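Can a machine clear the kitchen counter yet?

6/30/24

Readers keep asking when a robot will tidy up after supper. The short answer is that it can do parts of the job, slowly, and mostly in simulation.

Lucie Gauthier's group at Vetcombe has been working on counter clearing since March. Their planner, Grindorel, is tested in rendered kitchens before it goes near a real one. In the latest round it ran 500 trials with a single arm, and each trial took roughly 11 minutes of simulated time. Picking up one thing and holding it is the easy part. Thin items lying flat, such as spoons and knives, still cause most of the failures, and a counter with tools mixed in among the cutlery is harder again – the planner has to decide what belongs in a kitchen at all.

Gauthier does not expect a product soon. "I would trust it with a container," she told us. "I would not hand it the knives and leave the house." Her group plans 25 more layouts before the next report, 3 of them with the counter pushed into a corner.

The rendered kitchen has a Franka Emika arm holding a dark brown container just above the marble counter, with a yellow-handled knife, a spoon and a hammer among the things still lying there.

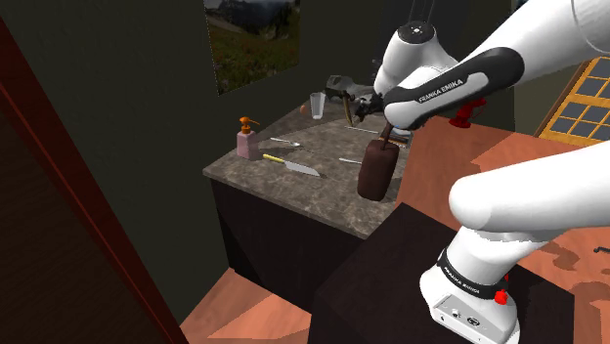 Shop-floor notes from Doucette

Doucette has put its bin-sorting trial on hold until the new Prallia feeder is fitted. Parts are being sorted by hand in the meantime, and we will report again when the line restarts.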